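Ferkden Investor Services
Shareholder Questions: Piltach Rights Offer

Who may take part in the offer?
Holders of ordinary shares in Piltach whose names appear on the register at the record time may take part. Holders of options must exercise them before that time.

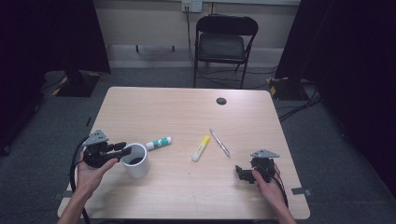

Prepared by the Manager, Shareholder Communications
Ferkden Investor Services

What am I entitled to?
Eligible holders may apply for 2 new shares for every 16 held. Fractions are rounded down to the nearest whole share. Your personalised form sets out your full entitlement.

May I sell my rights?
No. The offer is non-renounceable. Rights that are not taken up will lapse, and no payment will be made for them.

How do I pay?
Payment may be made by electronic transfer or by cheque drawn in Australian dollars. Cleared funds must be received by 5 pm on the closing day in March. Late payments will be returned without interest. 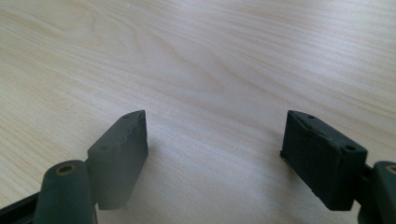 Holders who return a paper form should complete all six sections in black ink and sign exactly as their name is registered. Joint holders must each sign. Forms are scanned on receipt, and faint or altered entries may delay processing. Please complete the form on a flat surface; on a wooden table with wavy grain like this one, place a sheet of card underneath so that handwriting remains legible.

Does the Hayat purchase depend on the offer?
No. Piltach has arranged a debt facility that would cover the purchase of Hayat in full. Proceeds of the offer would reduce the amount drawn.

Is the offer underwritten?
Yes. Ivisico has agreed to underwrite the offer in full, subject to the conditions described in the offer booklet.

Can Ferkden advise me whether to apply?
Ferkden maintains the share register and cannot give financial advice. Please read the offer booklet and consult a licensed adviser before making a decision.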